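Projects > Kamidik > household-bottles > README

Kamidik household bottles: README

Last updated Sunday, April 7, 2019

G'day, and welcome to the bottle folder! Kamidik is my long-running list of household packaging, mostly the stuff that lives under the sink and on the shelf above the washing machine. It began as a colour chart for bottles and then I got carried away. The list stands at 1615 rows, and I'm still finding things in the cupboard that aren't in it.

What's in the folder

bottles.csv is the main list, one row per bottle
labels.csv holds whatever I've typed out from the labels
colours.txt explains my colour words (please read it before you argue with me about orange)
photos/ is the photos, sorted by bottle colour

You need both csv files for most things. They join on bottle_id, and if a row turns up in one and not the other it's me being slack, so send me a note and I'll fix it.

The orange ones

I have a soft spot for the orange section. Most laundry bottles around here come in white or blue, so a shelf with a really loud orange on it cheers the whole laundry up. The plastic has a good shine and it glares like mad under a ceiling light, which makes the colour column harder to fill in than you'd think. A highlight can push the orange nearly to yellow. I go by the flat parts of the body and ignore the bright streaks, and anything I'm in two minds about gets "orange-yellow" and a question mark.

Check the sides for raised dots as well. I missed those for ages! They go in the texture column as "dots" and I don't bother trying to map the pattern.
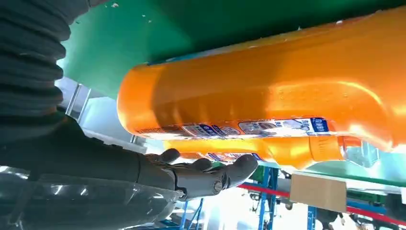 Orange bottle on its side, with a white and blue label strip and Chinese text on a dark blue panel.

Labels

The labels on these are in Chinese and I read none of it, so I've leaned on shape and colour for my notes. If there's a panel set apart from the rest in its own colour, I record the panel colour and the text colour and leave the name cell blank. A blank there means "I can't read it". It doesn't mean there was no name on the bottle. If you can read the labels, please, please fill some in. I'd be rapt.

A few label words I use:

strip — a long band of print running along the bottle
panel — a block inside the label with its own background colour
block — anything that looks like a barcode, whether or not I got it to scan
dense — small text, lots of it, and I gave up

I had a go at running the photos through Dudex to pull the text out automatically. It did all right on flat cartons and made porridge of anything curved or glossy, so nothing in labels.csv comes from it any more. The older rows that did come from it are marked "dx" in the source column. Treat those as guesses.

Laying them out

I do most of my looking with the bottles lying down on a plain mat. Green is my pick for anything orange or red, and it's kinder on the eyes than a bare benchtop by the end of an evening. When there are several of the same sort I put them in 2 rows of 2, end to end, necks all facing the same way and labels up. Leave a small gap between the neck of one and the base of the next. I write the position down as upper left, upper right, lower left, lower right, and that goes in the layout column — no numbers, I kept muddling them.

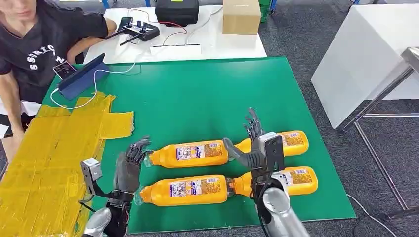 Neck and cap get a column each. I used to have them as one, and then I hit the bottles with a clear neck on a solid-coloured body and had nowhere sensible to put it. "Clear" covers anything see-through and I haven't tried to split it up further. For the base I only use rounded or flat. Length is left out completely, sorry! I never trusted my tape measure on a curved shoulder, and volume is printed on most labels anyway for anyone who can read them.

Known grumbles

The grey bottles are a mess. Half of them say "gray" from an import I did in September and a search for one spelling won't find the other. I'll get to it.

Anything with the Fludier tag was typed up from a shop shelf with no photo, so there's no texture and usually no label colour past the main one. The rows tagged Grímsdóttir are from a box of empties I bought second-hand, all rinsed out, a fair few missing their caps. An empty cap cell in those rows is a missing cap. Everywhere else it's a cell I forgot.

Adding your own

Copy the last row, change everything in it, and keep the columns in the order they're in. Use the colour words from colours.txt even if you hate them. If a label has more than one language, list them with a slash between, and if you're not sure what a product is, put "laundry?" or "kitchen?" with the question mark left on. I search for the question marks when I've got a free arvo.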